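Hedge (garden and roadside)

From the Albridge Garden Wiki, the plant and yard encyclopedia anyone local can add to

A hedge is a row of shrubs or small trees planted close enough together that they grow into one another and make a wall. That's the short version. I've been looking after hedges for most of my working life, and I was asked to redo this entry because the old one was two lines long and spelled privet wrong, so you're getting the long version (sorry!).

What counts as a hedge

People argue about this more than you'd think. A row of shrubs with gaps between them is a border, in my book. Once the leaves knit together and you can't easily see through, it's a hedge. A windbreak is usually bigger and left to do its own thing, and a screen can be anything at all, including bamboo or a fence with a vine over it. Junaid Dhanial, who wrote the Lawns entry here, reckons anything you have to clip is a hedge, but by that rule my rose bushes are one too.

Formal hedges get clipped to a flat face and a straight top. Informal ones are let go a bit and only tidied after flowering. Most of the ones along paths and driveways are somewhere in between, because whoever is on the ladder runs out of puff.

Common plants

Around here you mostly see lilly pilly, viburnum, murraya, photinia and the old privet that should never have been let in. Small glossy leaves are handy in a hedge because they clip neatly, whereas the big-leafed ones look chewed for weeks after you've been at them. English box is lovely and slow as a wet week. Conifers are quick, but lots of them won't grow back if you cut into bare wood, and I've learned that one the expensive way.

Spacing depends on the plant. I put viburnum in at about 70 cm apart and it closes up nicely. Go tighter if you're impatient and have the money, but they'll be fighting over water every summer.

Hedges along paths

A hedge beside a path is a different animal from one down the back fence. It has to be kept off the path, for a start, and a tall one leans into whatever space you give it. The foot of it matters as well. A strip of gravel between the leaves and the hard surface gives you somewhere to stand the ladder and somewhere for the clippings to fall, though it does collect leaf litter and you'll be raking it forever.

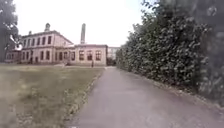 Tall hedge beside an asphalt path, with a gravel strip at its foot and patchy lawn across the way.

The lower face is where path hedges usually go wrong. Everybody clips the part at eye level, and the bottom either bulges out or goes bald. The textbook answer is a batter, meaning you cut the hedge a bit wider at the base than at the top so light reaches the lower leaves. On a really tall one this is hard to judge up close – walk back along the path and squint at it from the end before you start cutting.

Lawn near a big hedge can struggle too. Roots travel a fair way, and grass that's browning off in patches may be thirsty, or walked on, or just the wrong grass. I wouldn't blame the hedge until I'd dug a hole and had a look.

Clipping and feeding

I do a light clip in April once the heat has gone, and another after the spring flush. Hand shears for anything small, powered trimmer for the rest, and a string line if the top has to be dead level. Check for nests first! If you find one, leave that section alone and come back later.

Feeding is simple enough: mulch, a bit of slow-release fertiliser and a deep soak now and then. Little sprinkles every evening only bring the roots up to the surface. Keep the mulch off the stems as well or they can rot at the collar.

Renovating an old hedge

If it has got too wide, cut one side back hard and leave the other until the first has reshot. That can take a couple of seasons, and it looks dreadful the whole time. Privet, viburnum and lilly pilly will generally cope. Most conifers won't, yew being the famous exception.

See also: Batter (pruning); Garden edging; Gravel; Lawns; Windbreaks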